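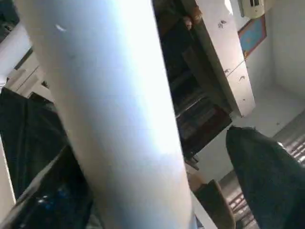

Unit 4: Storage loss in small food pantries

Reading: the Cullgate packet, pages 1 to 9. Bring a calculator.

Storage loss is stock that was received but can't be given out. It includes spoiled food, crushed boxes, torn bags, and items past their date. Theft is counted on a separate line and we cover it in Unit 6.

The basic formula is:

Loss rate = units lost / units received x 100

Worked case. The Rarkville pantry received 1065 units in May and wrote off 362 of them. 362 divided by 1065 is 0.34, so the loss rate is 34 percent. That is very high for dry goods. Most of the write-offs were flour and rice kept on the floor next to an outside wall.

Note that opening stock is left out of the formula. If a pantry carries a lot over from month to month, use units handled (opening stock plus units received) as the bottom number, and say so in the report.

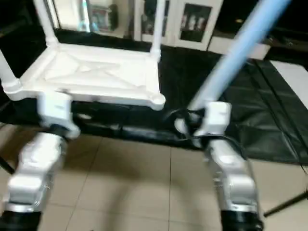 Should donated items with no date be counted as received?
Count them as received when they come in the door, and write them off the same day if the pantry's rules don't allow them to go out.

Stock rotation. Old stock goes in front and new stock goes behind it. On deep shelves this gets skipped, and the back row gets older - check it once a month. The Zekau sheet has a column for the oldest date on each shelf. Fill it in before you move anything.

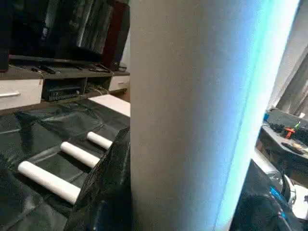 Keep the sheet even when a shelf shows no loss. A blank row can mean zero or it can mean the shelf was missed, so write the zero.

For next time: do problems 1 to 4 in the Ochoa workbook. Show the division.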